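Home Topics Machines Workshops Index

Posted in August by the Liltgate Workshop Wiki editors

Murkalholm Push Table

The Murkalholm Push Table is a shared-workshop robot build in which an arm slides small blocks across a board with a plain rod. It was put together at the Sallum makerspace in Murkalholm and has become a favorite starter project for members, who love how much it does with so little! The tool has no fingers and no moving parts of its own.

Background

The project grew out of a gripper build that kept stalling on broken fingers. Members swapped the gripper for a rod and found that pushing was a rich problem all by itself - a block can spin, slip past the tip or drag its neighbor along. The first version took 13 evenings, and the arm was driven from a laptop on a borrowed cart that still carries a Honda sticker.

Construction

The work surface is a butcher-block style maple board on a blue perforated table. The grid of holes makes it easy to move a fixture and bolt it down again. The tool is a dark gray cylindrical rod with a rounded tip, hung from a black collar on the silver wrist. Blocks come in bright colors and several shapes, stars and hearts among them, and the odd shapes are the fun ones, as each turns in its own way when nudged off center.
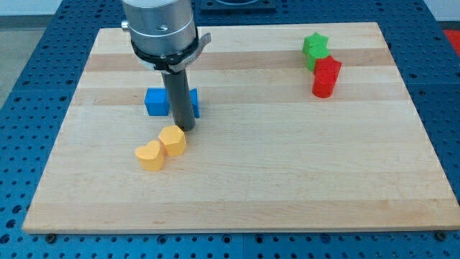 The rod near the yellow and blue blocks, with the green and red pieces across the board.

Use

A usual session asks the arm to gather blocks by color or move one to a chosen spot. The workshop log lists 1,958 pushes for the first season. Newcomers begin with 2 blocks and add more as their code improves - crowded boards are much harder, and a lot more exciting to watch.

Last updated: August

Previous Next Back to top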